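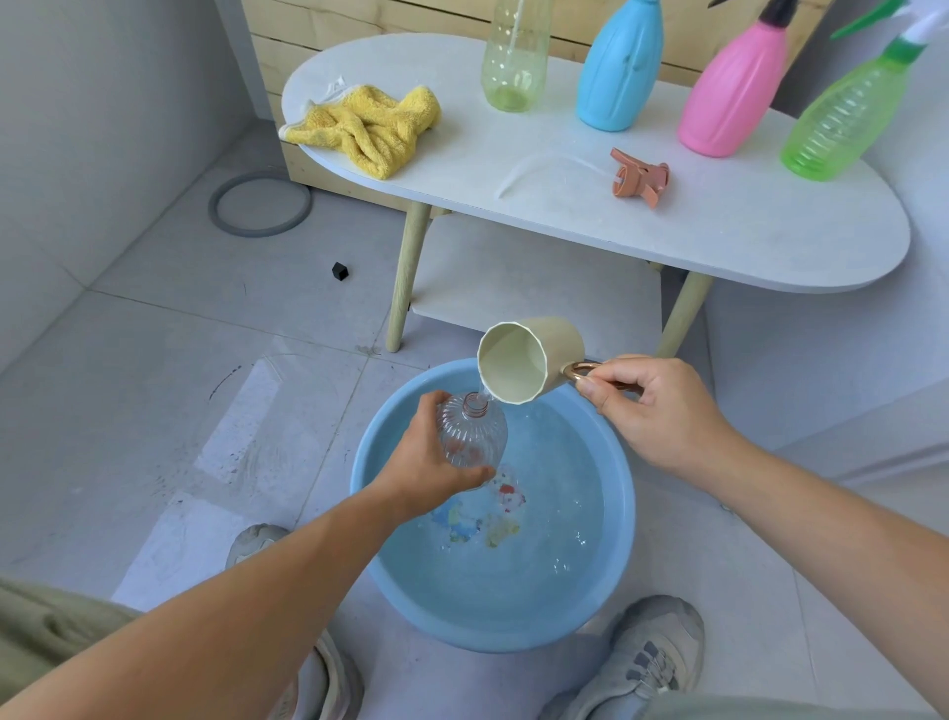

Filling a ribbed bottle from a cup, over the basin.

Notebook, conflict data desk, Wednesday, 4 p.m.

Recoded the June ceasefire reports for the Nimri border strip. The Talta feed gives 769 incident records. Of these, 7 have no district and went to the hold file. Shelling and troop movement were sharing one code in the old sheet – split now, old codes kept in column F.

Displacement figure for Plancombe stays at 3,000. Two local papers print it, both from the same provincial statement, so it counts as one source. Do not average it with the church list.

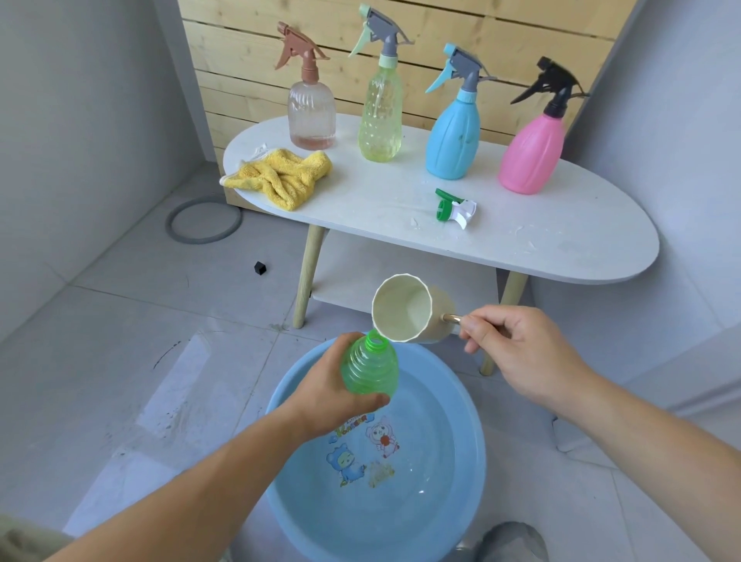 Nizar Qaisi
Research assistant, event coding

Najwa Abou Jaoude reran the first 100 records blind. Most disagreements are over who broke the truce at the Trunik crossing. Proposal: code the initiator as "unknown" unless both sides' statements name the same unit. She wants a separate code for "disputed" – open.

Customs closures still not merged. Date format in that file is day first. Check before joining.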